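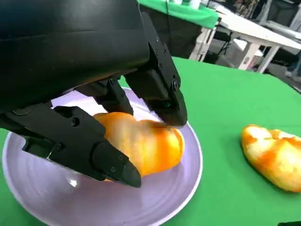 Orange on the lavender plate.

March, 10:40 p.m.

Second week of rehearsals for Griketti done. We ran the whole piece twice today, 44 minutes each time, and the second run was better than the first. My left calf held up. I had it taped from the ankle and took the jumps small until after lunch.

The trio in the middle section has been changed again. We now enter from the back on count 7 instead of from the wing, so I have to cross behind the others in the dark and be set before the cello comes in. I missed it the first time and made it the next 3. I wrote the new counts on the back of the schedule and will copy them into the notebook tomorrow.

Still no final word on the floor at Zedach. The stage there has a slight rake and the house seats 162, so it will feel close. I would like one full day on it before we open – we are getting an afternoon.

Huamán sent the shoes. Two pairs fit and one is narrow across the toes, so that pair goes back. I broke in one shank tonight and sewed the ribbons while the laundry ran.

The Flavulwood people want a short bio by the end of the month. I have started it four times. I keep listing schools and companies in order and it reads like a form. Maybe that is fine. Everyone else's does too.

Ice on the calf, twenty minutes. Class is at 9, and I want to be there early to get the spot by the far barre. Need to buy tape and more thread.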